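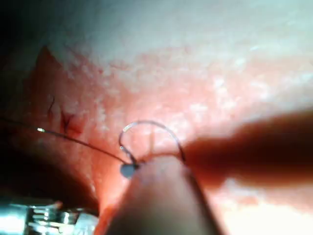 *Photos: Reda Mansour, Soliman skills room, 25/10/2022*

# Soliman suture notes

Notes and picture sets on needle handling, thread handling and knots, kept for people who teach or practice suturing. The set has 253 clips and 1114 stills. Labels are plain text, one line per still.

## Thread
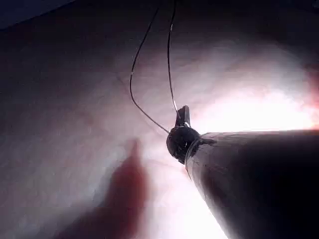 Thread labels cover the part of the stitch between pulling through and tying. A strand gets `loop` when both legs are in view and come together at one point, and `tail` when only one end can be followed. Two dark strands coming down to the same tip, with a narrow gap between them, are a `loop` even if the top of it is out of view. Thread against pale tissue is easy to mark. Thread in shadow is not, so check those twice.

## Needle 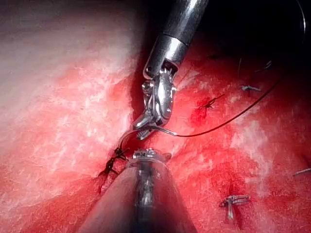
*Curved needle held in the jaws, thread trailing to the right.*

Mark the needle as `held` or `resting`. Use `held` only when the jaws are closed on it. If you can't tell, use `unsure` - there are plenty of those and they are fine to leave in.

## Knots

We label a knot by where it sits, on the line of the cut or to one side of it.

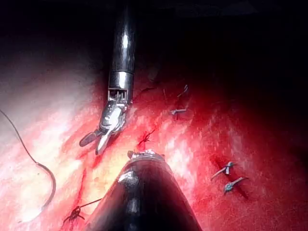

Loose and tight are separate labels, and they were done by one reader only. Treat them as a first pass. A second reading is planned for December.

## Known problems

- File names from the Zekport export skip 900.
- 6 clips have no labels yet.
- `tail` was called `end` in the older sheets.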